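# Measuring grasp success when the objects keep changing
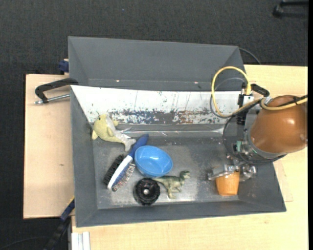 How many attempts do you need before a success rate means anything?

Plan on 300 per method. With fewer, one bad afternoon can move the result by several points.

## Before you start

- Choose 12 test objects that were not used in training. Write the list down and keep to it.
- Fix the camera exposure. Comov resets it on every restart, so set it in the config file.
- Run the Natia baseline first, on the same day as your own method.

## Running the trials

1. Put the objects in the bin by tipping them out of a box. Do not arrange them by hand.
2. Start the logger, then the policy.
3. Score a grasp as good if the object stays held for 3 seconds after the lift.
4. If the arm stops on a force limit, score a miss and go on.
5. Refill the bin when it has been cleared.

Alternate the two methods every refill. In our Steruvthorpe runs we did all of one and then all of the other, and almost 12 percent of the gap went away when we repeated the test properly.

## Reporting

Give the raw counts along with the percentage. The Tjoa script writes both to `results.csv`, one row per object.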